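In Praise of the Town Photographer

Every town used to have one, and I think we have been far too quick to let them go.
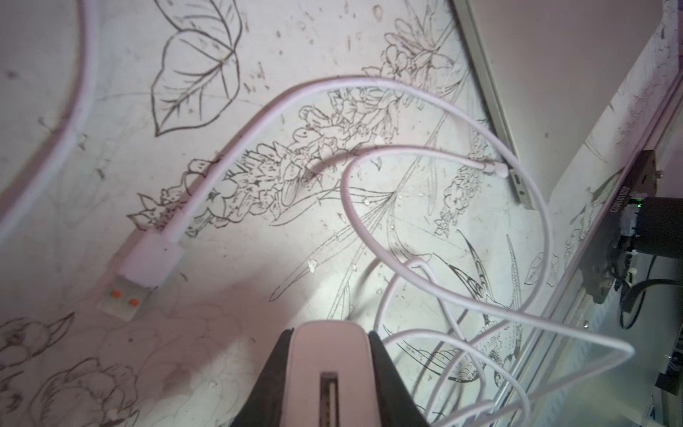 The man above the shoe store

When I was growing up in Astcombe, the photographer's studio was up a flight of stairs over the shoe store, and you smelled it before you saw it. It was a sharp, vinegary smell, and my grandmother claimed it got into her good coat every time she went. The man who ran the place was called Akinola, and so was the business, and so, in a way, was the thing you had done there. People said they were "going for their Akinola" before a wedding, the same way they might say they were going for a haircut. He had a painted backdrop of a lake with a stone railing in front of it, and I would guess that half the town, at one time or another, leaned on that railing and looked off toward water that was about an inch deep in paint.

I have been thinking about him a good deal since March, when Hadiza Edet invited me to come and look through the boxes of negatives she has been sorting at the old Wellgate library. The studio closed long ago, and the boxes sat in the building until the roof began to leak. Hadiza took them in more or less on the spot, and has been working through them at a long table ever since, with cotton gloves on and the radio going. I went for an hour and stayed until they turned the lights out on us (they had asked us nicely a couple of times already).

What was in the boxes

You would expect brides and babies, and there were plenty of both. There were boys in stiff collars who plainly wanted to be elsewhere, and a butcher who had brought along his prize knife, and a whole run of sisters photographed year after year in the same dress as it was handed down the line, with the hem let out and then taken up again. There was a woman with a goose. Hadiza has no idea about the goose and neither do I, but the woman held it the way you would hold a nephew, and she paid for a large print, because the order is penciled on the sleeve.

It is the pencil notes I keep coming back to. "Eyes closed, will sit again." "Wants it lighter." "Mother to pay." On one, in a hand that had gone a bit shaky by then, "Do not show in window." I have wondered about that one more than I would like to admit. He knew who owed money and who had lost a child, and he knew who was sending a portrait overseas to a man they had never met. He kept quiet about all of it, and put the pictures of the people who didn't mind in the window, where the rest of us could stop and look on our way to buy shoes.

The argument I keep having

My friend Rakiya Lawal thinks I am being sentimental, and she has told me so over more than one pot of coffee. Her view is that we have more portraits now than any people who ever lived, and better ones too, taken by those who love us, in our own kitchens, with our real faces on. She says the lake and the railing were a kind of costume, and that the old studios made everybody look like the same slightly worried bank clerk. She also points out, and she is quite right, that plenty of families could never climb those stairs at all. A sitting cost money. Her own grandparents don't appear in any studio's boxes, in Astcombe or anywhere else, and the one picture she has of them was taken by a neighbor.

I take all of that seriously. I would not trade away her neighbor's picture for a hundred painted lakes. And I know well enough that some portrait men of that age treated their sitters badly, sold likenesses without asking, and posed people as curiosities for strangers to gawk at. Old photographs are full of that sort of thing, and anybody who spends time with them has to learn to look at the face and ask what the person in the chair was getting out of the bargain.

But I still think she is missing something, and it took me a few weeks to work out what it was. When I take a picture of my daughter, I see my daughter. I love the picture because I love her, and if I'm being fair, it doesn't have to be any good. Akinola did not love the butcher. He may not even have liked him. He looked at him carefully all the same, for as long as it took, and moved the lamp, and asked him to lift his chin. There is a courtesy in being looked at that closely by somebody who has no reason to flatter you, and I don't believe most of us get much of it anymore outside a doctor's office.

Then there is the matter of one pair of eyes staying in one place. Over in Hirska, where I lived for a while after college, there had been a studio too, but when it shut down everything went to the dump, and the people there will tell you about it with real pain. They have their own albums. What they don't have is the lot of them together, the butcher next to the bride next to the goose, all leaning on the same rail. A family album tells you about a family. It takes a box like Hadiza's to tell you about a street.

What I would like to see

I'm not asking for the vinegar back, or the stiff collars. I would settle for something quite small. Let a town pay a working photographer for 2 or 3 afternoons a month, in a plain room with a decent window, and let anybody come in and sit, free of charge, with whatever knife or nephew or goose they like. Give them a print to take home. Keep a copy, if they agree to it, along with a few words in pencil, and put the copy somewhere the roof doesn't leak. After 5 years you would have the beginnings of something, and after fifty there would be people grateful to you whose names you will never know.

Rakiya says that if such a room ever opens she will go, but only to prove that she photographs terribly. I have told her I'll hold her coat. Hadiza, meanwhile, is still a long way from the bottom of the last box, and would be glad to hear from anyone who recognizes the woman with the goose.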